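Prakura Media Feeds – Frequently Asked Questions

What is Prakura?
A news and video tracker. We pull entries from media sites and tag them by company, market and topic. You get them as a page, a feed or an email.

How many sources do you follow?
Over 600. Mostly trade press, some broadcasters, a few company blogs. List gets updated every March.

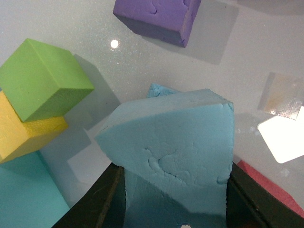 Can I follow more than one tag?
Yes. Free accounts get 22 tags. Need more, see Kincaid plan below.

Why is a merged company still under two tags?
Old entries keep the old name. New ones go under the new name. Search either, both come up – usually within a day of the change.

What does the Kincaid plan cost?
$19 a month. Up to 1000 tags, full archive, no ads. Cancel any time from the Billing page, no need to email us.
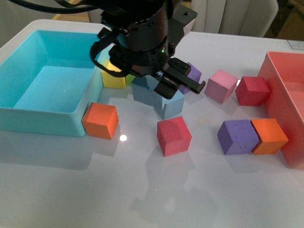
Robot arm and bins on a white tabletop.

My email digest stopped. What now?
Check spam first. Then Settings, Digest, Resend. If you changed adress lately you have to confirm the new one.

Do you host the videos?
No. Links only, video plays on the publishers site. If it's gone there, it's gone here too. 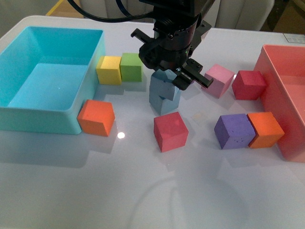 Mavis Park wrote in to ask if digests can be sent twice a day, since the morning one misses most of the West Coast news. Yes – pick "Split" under Digest. Goes out 6 a.m. and 4 p.m.

Can I export my tags?
CSV only for now. Flirkik import is being tested, no date yet.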